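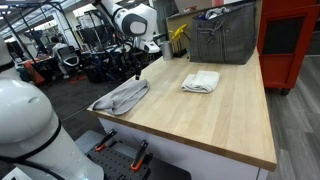

Figure 1. Work table with the gray cloth, the folded white cloth and the fabric bag.

Comparing two finger types for picking up cloth
Project report, Chiamaka Babalola and Adaeze Odukoya
Sep 25, 2025

1. Purpose

In this project we compared two sets of gripper fingers for the task of lifting a cloth from a table. The first set is the slender Brerkero finger, which the laboratory already had. The second set is the Favier finger, which is wider and has a soft pad at the tip. Our supervisor, Dr. Okeke, asked us to keep the same arm program for both, so that only the fingers change.

2. Method

The cloth was put down by hand near the corner of the table and crumpled a little, so it had at least one raised point. The arm came down over this point, closed the fingers and went up 10 cm. A trial was counted as good if the cloth stayed in the fingers for 4 seconds. We made 16 trials with each set. The white cloth was folded, and we used it only at the end, for a short extra test. The control program was written in Tirnau, and we did not change the closing speed during the trials.

3. Results

The Brerkero fingers had 10 good trials out of 16. Most failures came when the peak of the cloth was low and the tips closed above it. The Favier fingers had more good trials, but 2 times they pushed the cloth flat before closing - we counted these as failures.

With the folded cloth, both sets often took only the upper layer. We do not give numbers for this, as we did not fold it the same way each time.

4. Remarks

The height of the approach was set by hand, and we think this had a bigger effect than we expected at the start. A next group should measure it before every trial.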